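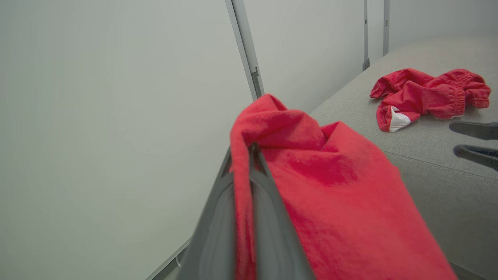 4. Running a paired-grasp trial

Read this section after you have finished calibration (section 3). It covers one full trial of the Tirnen method on a two-arm cell. The method compares two ways of picking cloth items out of a mixed pile: one arm lifts and holds while the other arm works, or both arms work on their own. The trial files from both conditions have the same layout, so you can load them into Stulard without changes.

4.1 Before you start

1. Check that the wall panels are closed and latched on all sides.
2. Clear the table. Smooth the covering by hand toward the back.
3. Put both arms in the home position and open both grippers.
4. Wipe the inside faces of the jaws. Lint builds up quickly with fleece and other fuzzy cloth.
5. Open Brivel and load the profile for your cell. The status line should read READY for both arms.

Caution: Keep your hands outside the panels whenever the status line reads ARMED. The stop button halts both arms but does not open the grippers.

4.2 Placing the items

1. Pick two items from the same color group. Red on red is the hardest pair in the standard set and should be part of every session.
2. Choose one item with a soft, fuzzy surface and one with a smoother weave. Shorts with an elastic waistband work well as the second item.
3. Drop both items onto the table from about the height of your elbow. Do not arrange them.
4. Close the panel and select Record Start State.

Note: Same-color pairs are there to test whether the policy can tell two items apart by texture and folds. If you swap in a pair with different colors, mark the trial as EASY in the log or it will be counted with the wrong group.

4.3 Running the trial

1. Select the condition, HOLD or FREE. Brivel alternates them by default. Leave this on unless you are repeating a failed trial.
2. Select Arm, then Run.
3. Watch the wrist view during the first grasp. In the HOLD condition the left arm should pinch one item and lift it clear before the right arm closes.
4. If both items come up together, let the trial finish. Do not stop it. A double lift is a valid result and is scored as one.
5. When the arms return home, select Record End State.
6. Repeat until you have 16 trials with each pair.

Note: Cloth held by the left arm can block a large part of its own wrist view. This is expected. The policy takes its input from the wrist views of both arms, and the right one usually still has a clear line to the table.

Caution: Do not raise the grip force to fix a slip. Change the jaw pads, run calibration again and restart the pair from its first trial.

4.4 Scoring

Score each trial from the recording, never from memory. Use these labels:

CLEAN – one item lifted, the other left on the table
DOUBLE – both items lifted on the first grasp
SLIP – item dropped before the arm reached the bin
MISS – no cloth between the jaws after closing

If two people disagree on a label, enter both. Stulard keeps the pair and flags it for review.

4.5 What to expect

In the Toledo runs, completed in June under Estela Saavedra, the set came to some 3,000 trials. HOLD gave fewer double lifts than FREE on same-color pairs. On pairs with different colors the two conditions were close, and we do not claim a difference there. HOLD was also slower per item, mostly from the time the left arm spends waiting.

Your own numbers may differ if your table covering is slicker than felt – items slide more during the first grasp, and MISS goes up in both conditions. Record the covering type in the session header.

4.6 Ending the session

1. Return both arms to home and select Disarm.
2. Wait for the status line to read IDLE, then open the front panel.
3. Remove all items and check the jaws for threads.
4. Export the session. Keep the raw recordings until the scores have been reviewed.

If export fails, see section 7, Log and file errors.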